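Stesaveck Residents' Help Desk
Home | My tickets | Rooms | Noticeboard | Log out

Common room table: sticky patch and pale marks
Opened by Itzel Trujillo, November 2019
Status: Closed
14 comments | 3 watching

Hello Hubert, sorry, me again! I know I only closed the radiator ticket the other day, but I've got a proper puzzle with the big dark brown table in the common room and I'd rather ask before I ruin it.

There's a patch at the window end that goes tacky. It's about as big as a dinner plate. You wipe it, it feels lovely and smooth, you go off and make a cup of tea, and by the time you come back your sleeve sticks to it. I've wiped it so many times now that I'm starting to take it personally. And as well as the sticky bit there are a few cloudy pale marks that only show up if you bend down and look across the top towards the light.

What I've tried so far:

First go, warm water and a drop of washing-up liquid. Fine for an hour, then tacky again.

Second go, same thing but with hotter water and more washing-up liquid (I can hear Mechthild sighing from here). Worse, if anything! It went sort of draggy, like a floor in a pub.

Third go, the Vass spray polish from the cleaning cupboard. Beautiful shine, smells of lemons, and now the sticky patch is a shiny sticky patch.

My money is on fizzy drink. We had the games evening and the table has been the snack table ever since, with people adding to it and not a lot of people taking away. 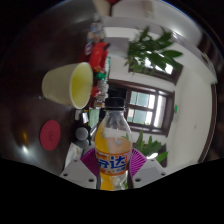 I did ask around, and Urs swears blind he only ever drinks water, which I don't believe for a second, but he did own up to the biscuits. So it could be sugar, or it could be whatever's in that polish, or it could be the varnish itself giving up. Is there a way of telling which? I don't want to go at it with anything stronger until somebody who knows has had a think.

Thanks ever so much, Itzel

Reply from Hubert Frei
Hello Itzel. Please don't use any more polish on it. Two questions. Is the patch tacky with nothing on it, or only where cups and bottles have been standing? And if you press your thumb on it for a few seconds, does it leave a print?

Reply from Itzel Trujillo
Ooh, good questions. I cleared everything off that end to have a proper look (the snacks are now on the windowsill, before anyone panics). It's tacky all over the patch, including bits where I don't think anything ever stands. No thumbprint though! I pressed quite hard, and all I got was a faint smudge that wiped off with my sleeve. Yes, the same sleeve, it needs a wash now too.

Reply from Hubert Frei
No print is good news. If the varnish had gone soft you'd have left a dent. It sounds like a film sitting on top, old sugar with soap and polish over it. Try this on a corner of the patch first: one part white vinegar to 5 parts lukewarm water, cloth wrung out hard, wipe with the grain, then a second cloth with plain water, then dry it straight away. Change the water when it goes cloudy.

Reply from Gion Wieser
Can I just say we had exactly this on the old table back in June and it was the polish. Whoever buys it, please stop buying it. Also the coasters are there to be used!!

Reply from Itzel Trujillo
Gion, I use the coasters! I'm a great fan of the coasters. It's everybody else.

Right, Hubert, I've done the corner. I measured out 200 ml of water and worked the vinegar out from that, feeling very scientific, and the first cloth came up a horrible greyish yellow. Second cloth was cleaner. Dried it with a tea towel, and I've just been back after lunch and the corner isn't sticky! The rest still is, so you can feel exactly where I stopped, it's quite satisfying.

Should I carry on with the rest? And what about the cloudy marks, they haven't budged.

Reply from Hubert Frei
Yes, carry on, a small area at a time. Leave the cloudy marks alone until the film is off. They may be in the polish, they may be from hot mugs. If they're still there in 7 days, tell me and I'll bring the Tritora paste over and try it myself. Please don't try it yourself.

Reply from Itzel Trujillo
Message received, I won't touch the paste. I did the whole patch last night with the radio on and got through far more cloths than I'd planned, so if anyone's wondering why the drying rack looks like a flag shop, that's me. They'll be folded and back in the cupboard tomorrow.

Reply from Mechthild Bühler
Could the cloths please go through at 60 before they go back? And the polish is now on my shelf, so if you need it, ask.

Reply from Itzel Trujillo
Will do, Mechthild! Update for Hubert: a week on and it's still smooth. I've been stroking the table every time I walk past, which has got me some looks. Two of the cloudy marks have gone completely and one is still there, very faint, near the end by the window. I can live with it but you're welcome to come and have a go.

Reply from Hubert Frei
I'll look at the last mark when I'm over to do the door. Closing this one. Open a new ticket if it goes tacky again.

Was this ticket helpful? Yes (19) No (0)
Share | Print | Back to My tickets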